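Ticona-Hellora Border Talks: Reader Questions

By Rocío Cáceres, foreign desk

Readers have been writing in since the two governments said they would reopen talks on the river crossing in September. We picked the questions that came up most. Some of the answers are short, and that says something about how much has been put on paper.

What was agreed?

Very little. The two sides put out a joint statement of 14 paragraphs. I count one that commits anybody to anything, and it commits them to meet again. The rest is "shared concern" and "renewed spirit," words both foreign ministries also used before the last round fell apart.

Didn't Hellora promise to release the detained truckers?

Hellora's envoy, Édgar Flores, said his government would "look with favor" on the cases of eight drivers held since the customs dispute. Looking is free. When I asked his office for a date, I was told the matter was "under active review." The families were told the same thing last spring.

What does Ticona want?

Officially, a lower transit fee and an end to spot inspections. Its chief negotiator, Percy Yupanqui, also wants to be seen getting them before his party picks a new leader. He denies the two are linked. Make of that what you like.

Will the new crossing bring the jobs they're talking about?

Both capitals keep quoting 2,455 jobs. I have asked each of them for the study behind it and been sent to the other. A number that exact ought to have an author.

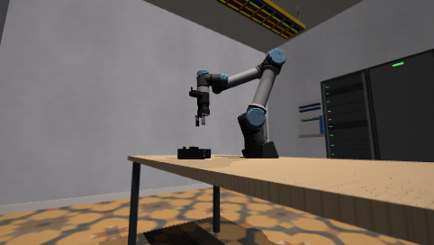 Who is mediating, and are they neutral?

Kvido Hrnčiar, a retired diplomat, is running the sessions in Vudstead. He has a decent reputation. He was also paid by Ticona as an adviser on port policy, a job left off the biography handed to reporters. His spokesman says the work ended long ago and has no bearing on the talks. It should still have been disclosed.

Is the 80 percent support figure real?

It comes from a poll that asked people whether they favored "a fair and peaceful solution." I'd like to meet the ones who said no. The question didn't mention fees, inspections or the drivers.

Can either side walk out?

Yes, at any time, with no penalty. The statement has no deadline and no enforcement clause.

When will you update this page?

When there is a signed text we can read. Announcements that an announcement is coming won't count. Corrections go to my editor, Édgar Cuadros, through the contact form.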